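Last updated: May

When a Simulated Result Should Count

Institutions that buy, regulate or teach with robotic arms are being asked more and more often to accept evidence produced in simulation. The Hirkdale working group on handling practice, on whose behalf this essay is written, believes that such evidence has a proper place. It also believes that the place has been left too vague. A supplier may report that an arm completed 500 simulated lifts, and the reader is seldom told what would have counted as a failed one.

The difficulty begins with the simplest tasks. Lifting a mug from a table is a common trial, and most people would say they know a good lift when they see one. Our members did not agree. At a Thursday session in Trornidville, four of them scored the same set of rendered lifts and returned four different totals. One member accepted any grip that kept the mug off the table. Another would not accept a mug held at a tilt, on the ground that a full one would spill.
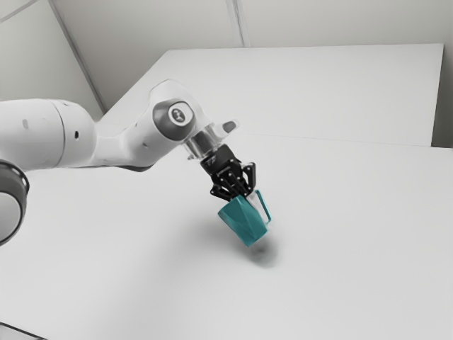
What the rule should say

The draft known as the Plokisgate guideline sets out 28 clauses on simulated handling trials. In our view 6 of them matter far more than the rest, and the most important is the one on clearance. It asks that a lift be scored only when the object is plainly clear of the surface and has been held there for a stated time. Both halves are needed. A single still can show a gap between the base of a mug and the table, but it says nothing of how long the gap lasted.

The clause is hardest to apply near the surface. A mug held high over a bare white table, with its soft shadow well apart from it, gives a scorer little trouble. A mug whose base is barely off the table, or perhaps still touching it, is another matter, and two careful people may score it differently.
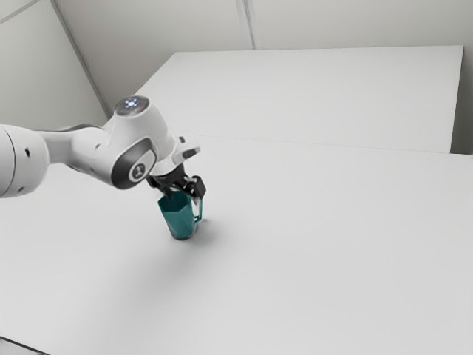 For that reason we support the proposal that the clearance figure be read from the simulator's own record and never judged by eye. The record exists in any case. Asking for it costs the supplier very little, and it removes the largest single source of dispute we have met. Pictures should still be filed with every report, from more than one moment of the trial, so that a reader can see the grip and the angle of the object for themselves.

The second clause we would press concerns tilt. The draft says only that the object should be "suitably upright," and this will not do. An empty mug that leans in the gripper may be quite acceptable in a sorting task and quite unacceptable in a kitchen. The trial report should name the intended use, give the largest tilt allowed for that use, and state the largest tilt recorded.

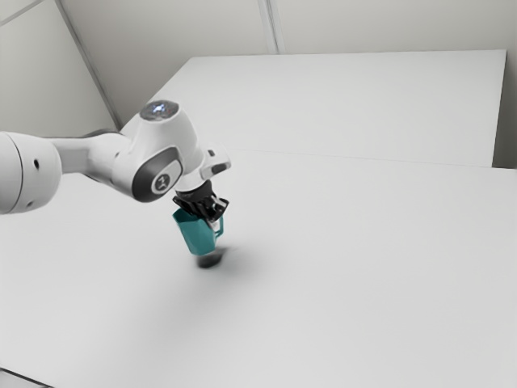
There is a wider objection, put to us most fully in the Leitão response to the draft. It holds that a plain table, even light and one object make a poor match for any real workplace, and that detailed scoring rules lend such trials a weight they have not earned. We take the point seriously. A bare setting is useful for comparing one method with another, and we would not wish to see it forbidden. It should, however, be declared on the first page of the report — along with the number of objects, the surface and the lighting used — and no claim about crowded or changing settings should be allowed to rest on it.

Nor should a simulated pass stand in for a physical trial where people will work within reach of the arm. The draft leaves this to the judgment of the buyer. We would make it a requirement, and we have asked that the clause be rewritten before the guideline is adopted in Hirkdale.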